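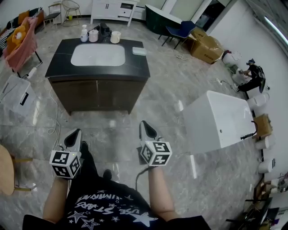 The vanity, black marble top and all.

I have been meaning to write about bathrooms for a long time, or more exactly about the one bathroom in this house that everybody uses and that we have been slowly, slowly redoing. If you came over from the soup post, welcome, and I'm sorry there is no soup today (there will be soup again in October, I have a squash situation developing in the garden).

When we moved to Trindden the house had what the listing called "a generous family bath." It was generous in the sense that you could have parked a small car in it. Whoever built the place put the door on one wall and the tub way over on the other, and in between was just floor. My mother walked in, turned in a circle, and said it was like a train station. She was not wrong! You felt a little silly brushing your teeth in there, like you should be waiting for an announcement.

So for the first couple of years we did what I think a lot of people do, which is fill it with stuff. We had a hamper, and then a second hamper, and a rocking chair that my grandmother left me and that didn't fit anywhere else. We had a bookcase of towels. At one point there was an exercise bike. All of it got damp, and all of it collected that gray fuzz that only happens in bathrooms, and every single thing had to be moved before you could mop. I got so tired of moving that rocking chair.

What finally got me going was a leak behind the old sink, a small one, the kind that has been going on politely for months before you catch it. The old cabinet had gone soft at the back and the bottom shelf came out in my hand like wet cereal. My husband and I sat on the edge of the tub and looked at it for a while and then we went out for pancakes.

I am a person who likes to read everything before buying anything, so there followed a long stretch of me at the kitchen table with samples. I had tile samples, stone samples, paint chips, and a little square of cork that I still don't remember asking for. I must have changed my mind on the countertop every time the light changed. White looked so clean in the store and then so cold at home. There was a speckled tan one that my daughter said looked like the counter at her dentist, and after that I couldn't see it any other way.

Black was the one I kept putting back in the pile. I had it in my head that black was for people in apartments with one chair. But I propped the sample up by the bathtub and left it there, and I found I was glad to see it every morning, and that seemed like as good a test as any. We ordered through Ocampo, a stone yard out past the feed store, and the folks there were very patient with me and my folder. They quoted us two weeks and I'll be fair and say it was closer to five, but they called every time it slipped, and I will forgive almost anything from a business that calls.

Now, for those of you who asked about upkeep after I mentioned marble in the comments last time. Yes, it marks. Lemon, vinegar, and some face washes will all leave a dull spot if you let them sit. I wipe it down at night with a soft cloth and a drop of plain dish soap in warm water, then go over it again dry. On a dark top you will see toothpaste. You will see every bit of toothpaste your children have ever owned. I had pictured myself being bothered by this and I mostly just keep a rag handy now.

The doors underneath were the other big decision. I wanted drawers, and I had wanted drawers for years, and then I measured the things we really keep down there. The hair dryer, the big bottle of peroxide, the bucket, the spare rolls. None of that goes in a drawer. So we got doors, and inside I put two plain bins that slide out, and I can get to the pipes with a flashlight without emptying the whole thing onto the floor. After the leak I check those pipes on the first of every month, and I'd urge you to do the same. It takes a minute.

The floor took me the longest to come around on, but a gray tile forgives a great deal. Paint is still up in the air. I tried a quart of a green called Cledar that looked lovely on the card and like pea soup on the wall, and then a soft white called Karusier that I think is the winner, though I have only done one patch of it behind the door and I want to see it in winter before I commit.

The rocking chair went up to the landing by the window, where the cat has taken it over completely. The exercise bike went to my brother-in-law, who says he rides it. And the room has so much floor in it now! I thought I would want to fill it again, and so far I don't. My youngest practices cartwheels in there while the tub fills, and I pretend I don't know.

Still on the list: a new mirror, hooks that won't pull out of the plaster, and a bath mat that can go through the wash without shedding all over the dryer. If you have a mat you love, please leave me the name of it in the comments. I've bought three and I'm not proud of any of them.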